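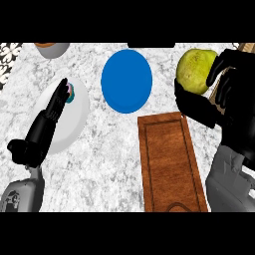

Search this site
Type and press Enter

Plamness kitchen cell: spring progress report to the Skovthorpe fund

Prepared by Pirmin Hämmerli, Masside
Last updated Wed 24 May
13 shares · 0 comments

When I wrote to you in February the cell was limping. The left arm sat a little off from where its own joint readings said it was, the fingers sank into whatever they touched, and every second restart of the simulator brought the right hand back in a slightly different resting pose. I'm very happy to report that all three faults are fixed, and that the two-armed kitchen setup is now something we can switch on in the morning and leave running!

The joint zeros came first. Our model of the left arm had been built from an old set of measurements, and the wrist carried an offset that got worse the farther out the arm reached. We threw the old numbers away and redid the whole arm from the base up, joint by joint, checking each one against the drawing before moving to the next. It took most of two weeks. The right arm needed the same treatment but went faster, partly because by then we had a decent checklist and partly because its wrist had never been as bad.

Next came the fingers, and I have to say this was the part I enjoyed most. The contact settings had been left at the defaults from the physics package, which are fine for boxes and hopeless for a hand with this many segments. Small things shot out sideways when squeezed. Larger things, the pear above all, got held so hard that the fingertips passed through the skin. We wrote a short routine (the Tóth check, after the meeting room where we came up with it) that closes each hand on a set of test objects, lifts, waits, and logs any slip or overlap. One pass covers 237 grasps, and the first one gave us 55 failures. After retuning the friction and stiffness for each finger separately, the latest pass gave 13, nearly all of them on very small objects near the rim of a plate.
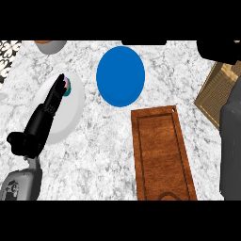
Plate rims are awkward for a simple reason: the collision shape we gave the dishes was a flat disc, with no raised edge at all. A fingertip coming in low met nothing where it should have met the rim. We have now rebuilt the white plate with a proper lip, and the blue one is next. The cutting board turned out to need attention too. Its groove was only a surface picture, so anything resting across it behaved as if the wood were flat, and the handle opening was solid as far as the hand was concerned. Both are being modeled for real.

The restart fault was a plain mistake of ours. Two startup files each set the resting pose of the right hand, and whichever loaded last won. One of them is gone. I have also moved every setting for the cell into a single folder with a change log, so that when a value is altered we can see who did it and go back if we have to. Small job, huge relief.

Routine care

The cell now gets the following:

Every morning: restart, compare both resting poses with the saved ones, open and close both hands once.
Every week: full Tóth check, with the results saved next to last week's.
After any change to an arm, a hand or a dish: full Tóth check again before anybody runs a task.

We had hoped to run the weekly check overnight without supervision. It works, but the log grows very quickly and filled the disk twice, so for now it stops itself after 800 steps of any one grasp and moves on. That limit is generous and I don't expect it to hide anything, though I'll look at the longest grasps by hand before the next report.

Spending and what comes next

Everything so far has come out of the staff line. The equipment line is untouched, and I would like your agreement to use part of it for a second workstation, which would let us repair one copy of the cell while the other keeps working. At the moment every fix means a stop.

Before the summer break we want to finish the blue plate and the board, get the small-object failures down further, and start on grasps where both hands work at once. The last of these is a big step and I can't wait to get to it. The wicker tray will probably be the first thing we try with two hands, once its edges have been given a better collision shape.

I can send the full change log to anyone at Skovthorpe who would like to read it.

Share this report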